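How to clear and reset a small nightstand

By Tarcísio Camargo

I live in a small apartment and my nightstand becomes full very fast. A can from the evening, a bottle, a bag from the chips, and after some days I can't find a place to put my glasses. I want to share the method I use. It takes me less time than making coffee, and it works for any small cabinet with drawers.

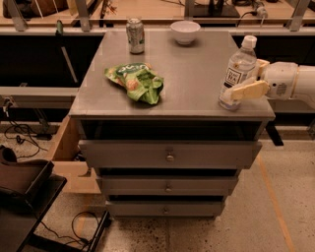
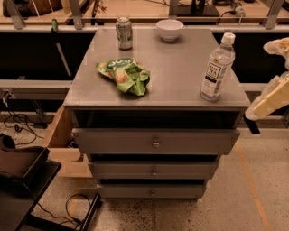
What you need

One bag for trash, one bag or box for recycling, a soft cloth, a bowl of warm water with one drop of dish soap, and a dry towel. If your drawers are heavy to move, prepare also a piece of plain candle wax.

Step 1. Take out the trash first

Begin with the things that you don't need to think about. A snack bag goes in the trash, but please look inside before, because crumbs fall out when you lift it. I hold it by the top, fold it two times and only then carry it away. Turn empty cans upside down over the sink for a moment before they go to recycling. The last spoon of soda is always the one that makes the sticky ring.

Step 2. Decide about bottles and dishes

If a bottle still has something to drink and you opened it today, close the cap well and put it in the refrigerator. If you don't remember when you opened it, pour it out. Bowls and cups go directly to the kitchen. Don't put them on the floor "for now". I did this for years and I stepped in a bowl more than one time.

Step 3. Wipe the top

Wring the cloth very well. Painted wood doesn't like much water, especially at the corners, where the paint is thin. Wipe from the back edge to the front, then dry immediately with the towel. For a sticky ring, leave the damp cloth on it for 2 minutes and wipe again. Don't scratch it with a knife.

If there is an open space under the top, wipe there too. In mine I found a bus ticket from April and a lot of dust.

Step 4. Check the drawers

Drawers that don't close completely usually have something behind them. Pull the drawer all the way out, if it has no stopper, and look at the back. Mine had 3 socks. When there is nothing behind, rub the candle wax along the bottom edges of the drawer and push it in and out several times.

Check the knobs also. A loose knob turns in your fingers, and you can tighten the screw from the inside of the drawer.

Step 5. Put back only a few things

I allow a lamp, a book and one small bowl for keys and coins. The bowl must be clean and it isn't for food anymore. All other things go in the top drawer or to another room.

I repeat steps 1 to 3 every Saturday in the morning, before I change the sheets. The drawers I check only when one of them starts to stick.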